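The tablet was my uncle's idea. He mailed me a tube of them after I moved to Cestadow and stopped sleeping, with a note that said "One in a glass of water, and be patient. Niall Munro." He signed his full name, like I might have other uncles sending me tablets.

I put it off for 2 weeks. Then on Sat 4 January, with the bus to Doolan canceled and the whole day wide open, I cleared off the table (mail, socks, a truly shocking number of pens!) and got out the white tray, the one with the rounded corners that came from my grandmother's place. She did everything on a tray – pills, buttons, dead watches. She said if you were going to lose something, you should at least lose it inside an edge.

So I stood there for a good long while, just thinking about her, and about Niall, and about whether 30 years old was too young to be fussing over a tablet like this. Tray, tablet, bottle of water. It looked like so little to be scared of.
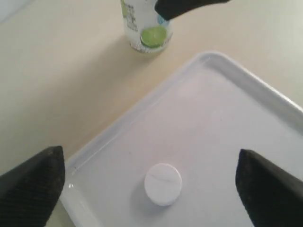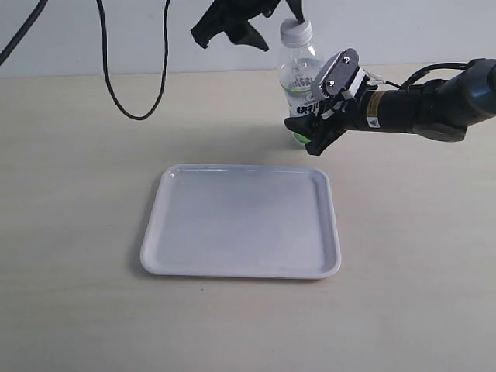 ## Later, on the phone

"Did you take it?" Niall asked.

"I looked at it," I said.

He laughed so hard he had to put the phone down, and I could hear his kettle starting up behind him. Then he came back and asked me what I'd had for dinner, and we talked until I was yawning.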